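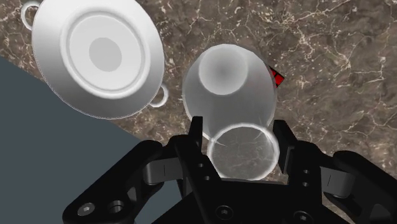

Okay, a few of you asked what I do all day now that I "play video games for work," so here's a thread about teaching a robot to pick up a cup. Get a snack.

The short version: I sit in a chair with a hand controller, I move my hand, and a robot arm in a simulated kitchen moves its hand. The software (we call ours Follum) records every bit of it. Later a model gets trained on the recordings and tries to do the job without me.

The task this week is cup and pot. There's a cup and there's a big white pot with two loop handles, both on a brown marble counter. Grab the cup, carry it over, set it down by the pot without bumping anything. My niece could do it at age two.

My first day I needed 40 tries to get a single clean one. FORTY. I knocked that cup onto the floor so many times I started apologizing to it.

The thing I wasn't ready for is that you can't feel anything. When you pick up a real cup, your fingers tell you when you've got it. With the controller I squeeze and squeeze and my only clue is what I see on the screen. So you learn to watch the fingers near the rim and stop when the cup stops shifting around.

And the cup is see-through! Kind of frosted, milky. Against marble with white veins all over it! I spent a whole morning closing the gripper on air because I thought a vein was the edge of the cup.

Prasanna Kumarasinghe, who sits across from me and is scary good at this, gave me the best tip I've had so far: quit looking at the cup and look at the gap between the fingers. Keep the gap centered, come in slow, and let the cup end up in the middle of it. I went from one good run in ten to more than half by lunch.

Somebody asked in replies why we don't just program the moves. You can, if the cup is always in the same spot. Ours gets shuffled every time you hit reset. So does the pot. Sometimes the handle ends up pointing right where you wanted to go and you have to swing wide (I hate those, they're good data, I still hate them).

We used to do some of this by hand on the real arm, which means you literally grab it by the wrist and drag it through the motion while it goes limp for you. I kind of miss it. You get a nice feel for where the elbow wants to be. Your shoulders are toast after an hour though, and if you drop a real cup you have to go get it.

In sim you press one button and everything's back. I do 18 good ones before coffee and another batch after. Bad ones get thrown out, mostly. Hubert Pichler keeps a folder of the ones where I fumble and then recover, and he says those teach the model how to get out of trouble. So my clumsiness is now a company resource.

Biggest beginner mistake, and I made it for a solid week: pausing. You get the cup in the fingers, you're so proud, you hold still for a second to figure out what's next. Guess what the model learns? It picks up the cup and just... hangs there. Thinking about life. We trained one on my early stuff and it froze over the counter for 17 seconds before I killed it.

So now I plan the whole path before I touch the controller. Where am I coming from, which side is the pot on, where's the drop. Then go, one smooth motion, no sightseeing.

Second biggest mistake is doing it a different way every time because you're bored. I tried a fancy sideways grab one afternoon and Prasanna made me redo the whole set. Fair! If half your demos go left around the pot and half go right, you can get a robot that splits the difference and drives straight into it. Ask me how I know.

Friday we ran the new model for the first time on fresh layouts. First one, clean pickup. Second one, clean pickup. Third one it clipped the pot handle, backed off a little, and went around. I have done that exact little back-off a hundred times. It was like watching somebody do an impression of me and I yelled loud enough that people came in from the hall.

It got 9 in a row after that and then spent a whole run pinching the counter, so I still have a job on Monday.

For the person who asked about getting into this: I came from a bakery, no coding at all. Steady hands and patience with doing the same thing over and over got me further than you'd think. The rest I picked up from Prasanna and a lot of dropped cups.

Next up is the same task left-handed. I'm right-handed. Pray for the pot.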